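The gripper in the kids' room
June 6, 2026 | Workshop notes

So the finger pads are on, finally! If you read the April letter you'll remember I was fighting with the old tips, which were hard and smooth and let go of anything rounder than a matchbox. Jade Pickering from our shared workshop talked me into ribbed ones, printed in a soft filament from Zusteo, and we went through two bad batches before a set came off the bed clean. (My fault, damp spool.)

The hand tool is the same one we've been building since winter – two articulated fingers on a black body, held and squeezed by a person, no arm attached. I wanted to try it on things with awkward shapes, and toys are wonderful for that, so I carried it home and set up on the bed.
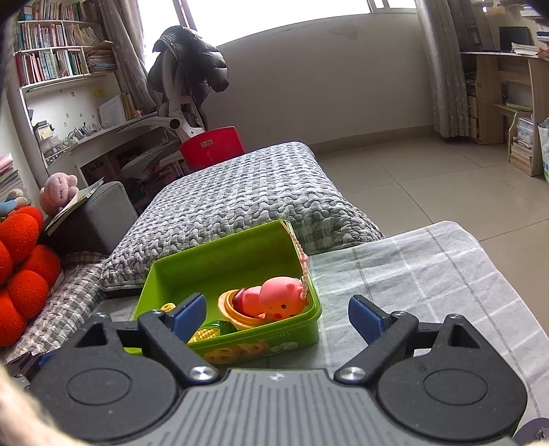

Fingers open over the toy box, new blue pads on.

The pig is my favorite target. It's all curves and it sits down in an orange cup with a second toy right behind it, so you have to come in from above and mind the neighbor. The corn cob is a different problem, with those studs all over, and I keep changing my mind about which way to turn the wrist for it.

Next job is the pivots. I've got the return springs from Wattanapong in a drawer and Jade wants to swap the screws at the same time. The whole tool has cost me about $195 so far, which I have not mentioned at dinner. Bring yours along to the next open bench if you're building one, I'd love to compare!

Comments

Inês Neves: What wall thickness on the pads? Mine split at the base.

Reply from the author: 2 mm, with 30 percent infill. Go slow on the first layers!

benchrat: Please try the beaded string next. I dare you.

Related items
Drying filament in a Lisus food box
Open bench notes, April
First look at the Heruvia servo kit

Contact the newsletter | © 2026 Workshop Notes | Back to top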